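This site uses cookies to remember your login and your font size. Accept / Manage

Robot Software for Working Engineers
Handout 6: What the policy knows, and what you only hope it knows
Notes by Frida Laxdal. Revised in September after the questions from the last group.

Read this before the lab, with the log viewer open if you can. It assumes you have done the handout on state machines and that you have at least skimmed the one on calibration. Bring your objections. Bent Hviid, who teaches the other half of this course, disagrees with much of section 3 and will tell you so.

1. The task, and why it is a bad one to be proud of

The running task for this part of the course is fetching a drink: get a bottle out of the refrigerator and put it on the desk beside it. Every vendor has a video of it. I would like you to stop being impressed by those videos, and the quickest way is to write down what the software has to get right.

Start with the usual list of steps. Find the door. Open it. Find the bottle. Grasp it. Withdraw. Turn. Place. Release. Retreat. Nine verbs, and a slide with nine boxes on it looks like a design. It isn't one yet, as every box hides a question of the form "how would the program know?"

Take the second one. A position controller that has moved the hand through an arc will report that it moved through the arc. Whether a door came along is a separate matter. If your state machine goes to the next state when the trajectory ends, then "door open" in your log means "time passed." I have read logs from three different teams in which this was the case and none of them had noticed, because the door usually did come along.

Now the inside of the compartment. The arm goes in, and the arm is thick. From most places in a room you lose sight of the fingers at just the point where you would like to see them.

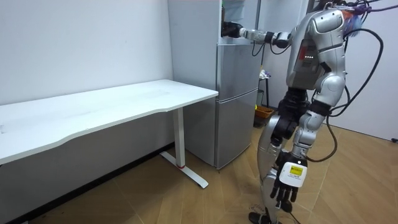 A fixed view is still worth having. It gives you the elbow, the torso lean and the clearance to the furniture, and it gives you these in a frame that doesn't move when the robot does. What it can't give you is contact. Students tend to answer this by adding a second fixed camera, then a third, and after that they have three opinions about where the hand might be and a calibration problem for each.

Exercise 1. For each of the nine steps write the test that would end it, using only signals you can read in the log. If the only test you can think of is a timer, write "timer" and be ashamed in an orderly way. We will compare tables in the lab.

2. Perception: two views, two sets of lies

A view from the head has the opposite habits. It goes where the work is and sees into openings. It also moves whenever the robot shifts its weight, it has the robot's own hand in it a lot of the time, and it will happily look past the thing you care about if the head target is a few degrees off.

Consider what a detector is being asked to do with a bottle in a refrigerator. Transparent or translucent things are hard for depth sensing. Light passes through the wall, bends, and comes back from something behind it, so you may get holes in the depth map or, worse, a confident surface in the wrong place. A segmentation mask on the color image can look perfect over a depth patch that is mostly garbage. If you then average the depth inside the mask, you get one number with no warning attached. Take the median, report the spread, and count how many pixels had valid depth at all. The count is the most useful of these and the one that people drop first. 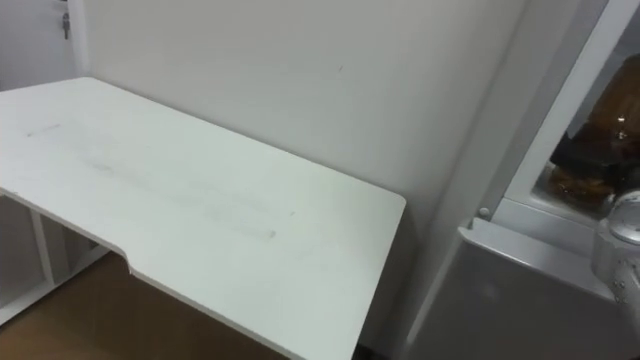 Our perception module for the lab is called Jukum. It takes a color image and a depth image and returns a list of objects with a pose and a score. Read the score with suspicion. It is a classification score. It tells you how sure the network is about the word "bottle," and has no bearing on whether the pose is good to a centimeter. In the default configuration the planner multiplies the two together, for reasons that no one on the project could reconstruct when I asked. Switch that off in your config before you do anything else:

fuse_scores: false
min_valid_depth_px: 41
hold_last_pose: false

The third line deserves a word. With hold_last_pose on, Jukum goes on publishing the previous pose when it loses the object, with a fresh time stamp. I can see the appeal: the plots are smoother. But downstream the planner now believes it has a current observation, and it will reach toward a memory. If you want a memory, build one that knows its own age, and let the planner ask.

Kári Mogensen raised a fair objection to all this last term. If the learned policy takes images directly and never asks for a pose, who cares what the pose module says? My answer is that you still need something to tell you when the policy was right. An end-to-end policy doesn't remove the pose question. It moves it to the evaluation script, where it tends to be answered by someone watching a video at double speed.

Exercise 2. Run Jukum over the supplied head-camera log with hold_last_pose on and then off. Plot the time since the last real detection in both cases. Mark the moment when the hand first overlaps the object mask. Say in two sentences what a planner should do between that moment and contact.

3. Planning and control: the part Bent disagrees with

The motion planner in the lab stack is Drukden. It plans for arm and waist together with the feet held still. You give it a goal for the hand, a world model made of boxes, and a limit on time. It returns a joint trajectory or a failure code.

My complaint is with the world model. A desk with a curved front edge becomes a box. The box is either too big, in which case good placements near the edge are refused, or too small, in which case the forearm is allowed to be where the desk is. Everyone picks too small, as a refusal is embarrassing in front of visitors and a small bump can be passed off as compliance. The refrigerator is harder, because its shape changes halfway through the task. Drukden has no notion of a door on a hinge. You swap one set of boxes for another when you think the door is open, and we are back at the question in section 1.

Bent's view is that boxes are fine if the controller is soft enough, and that a finer model costs planning time you don't have. He may be right for this room. I have yet to see him try it with a full shelf.

Cables are missing from the model entirely. They hang behind the robot, they swing, they have weight, and when the torso turns they pull. The planner thinks of the space behind the back as free. In practice we restrict the waist joint by hand in the config and write a comment next to it. Check that comment before you trust any claim about reachable workspace, yours or anybody else's.

On rates: keep the planner slow and the contact loop fast, and do not let the first one block the second. One student project had a logger call inside the control loop that wrote to disk every 20 cycles. The arm had a faint regular tremor that was blamed on gains for two weeks. Sille Þrastardóttir found it by deleting things until it stopped, a method I recommend more than I should.

Exercise 3. Take the supplied desk outline and replace the single box with as few boxes as you can while keeping the forearm out of the true shape. Report planning time before and after. If it doubled, say whether you would accept that, and for what.

4. Deciding that it worked

Success in the drink task is usually defined as "bottle on desk." Try to write that as code. Which frame of the recording do you use? How upright is upright? Does the hand have to be clear of the bottle, and how far? If a person could have stepped in and straightened it, does your log show that?

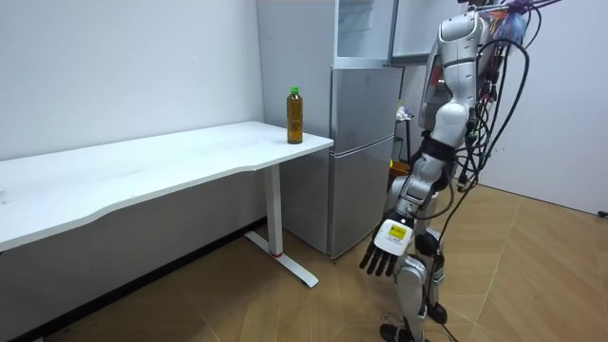 Topic: Evaluation and logging

The test I would accept has three parts. The object pose is inside the desk polygon with a margin, its tilt is under a limit you chose before the trials, and both stay true for a fixed time after the hand has moved off. Write the numbers down before you run. Numbers chosen afterward have a way of fitting.

A final state tells you very little about the path to it. A bottle on a desk is compatible with a clean run, with a run where an operator took over, and with a person setting it there ahead of a different trial. The episode record has to carry that: who or what was commanding the arm at each time step, what the start state was, and which software version was live. In the Gadley log format these are the fields mode, init and build. All three are optional in the format. They are not optional in this course, and a submission with a blank mode field gets no marks for the episodes concerned.

The data set you will use has 2,778 episodes. Before training anything, find out how many have a filled-in mode, and how the success label was made. I won't tell you the answer here. Béla Kozma wrote a short script for the audit (it's in the course folder, under tools) and it's worth reading for the way it treats missing values: it refuses to guess and prints the episode ID.

Watch for resets as well. If each trial starts from the same door angle, the same bottle and the same spot on the shelf, a high success rate measures how well the policy learned that arrangement. That can be a perfectly good result if it is reported that way. Ask for the start states. If you get an average instead, ask again.

Exercise 4. Pick ten episodes labeled as successes. Apply the three-part test. For every one that fails, state which part, and whether you would change the label or the test.

Reading for next time: the chapter by Frandsen on recovery behaviors, up to the section on retries. Skip the proof. Be ready to say what your state machine does if the bottle is dropped between the refrigerator and the desk. "Go to error state" will be met with a second question, so prepare for that one too.

Recent handouts
Handout 5: Hand-eye calibration without wishful thinking
Handout 4: State machines and how they rot
Handout 3: Time stamps, clocks and other people's drivers
Lab sheet: Setting up Jukum and Drukden on the lab machines
Bent Hviid: In defense of boxes (reply to section 3)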